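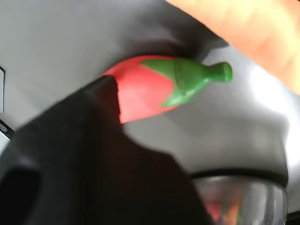 Toy food on grey cloth, with one finger of the gripper against the red end. Wrist view.

Zistis hand-held teaching gripper, reviewed by Els Willems

The Zistis is a two-finger gripper on a pistol handle with a camera at the wrist. You hold it, do the task yourself, and the recording is used to train an arm fitted with the same fingers. It can also be clipped to the arm and driven from a desk controller, so one set of hardware covers both ways of showing a task. I used it both ways through May on a Kinyua bench arm.

Setup took 30 minutes, most of it calibration. The printed guide skips the step where the finger travel is zeroed, and without it the recorded opening width drifts over a session. Wenceslao Xolalpa at Valtwood, the distributor, sent me the missing page the same day. It should be in the box.

My test task was pick and place with toy food on a loose cloth. I recorded 300 demonstrations by hand and 30 by remote control. By hand, a pick takes me 5 seconds. By remote it takes four times that, and my paths are noticeably jerkier near the object. The remote recordings do have one advantage: every motion in them is one the arm can reach. Several of my hand recordings had to be thrown out when the wrist angle went past the arm's limit. The software flags these only after the session is saved. A live warning would be far more useful.

The fingers are matte black and stepped, narrow at the tip and broad at the base. The tip gets under small rounded items well enough. The broad part takes up a good deal of the lower left of the wrist view, and it can hide the contact point on anything small. With a glossy toy I often judged the grasp by feel, and the trained arm doesn't have that option. Polished metal in the work area is also worth watching, as it throws coloured reflections back at the camera. Exposure is automatic and can't be locked in the current firmware. I lost detail in the bright parts of the cloth more than once.

Handle weight is fine for an hour. After that the trigger spring becomes tiring, and my grip timing got sloppy. Kulatside sells a lighter spring that fits, though I haven't tried it.

Files export cleanly, with video, finger width and pose on one clock. Battery life was adequate. The cable exits on the right and fouls the sleeve of a right-handed operator.

Price as tested was $1,446 with the arm mount and one spare set of fingers. I would buy it for hand demonstrations. For remote work only, the desk controller is too coarse at low speed to justify the cost.

Reviewed on firmware as shipped, 24 July 2020.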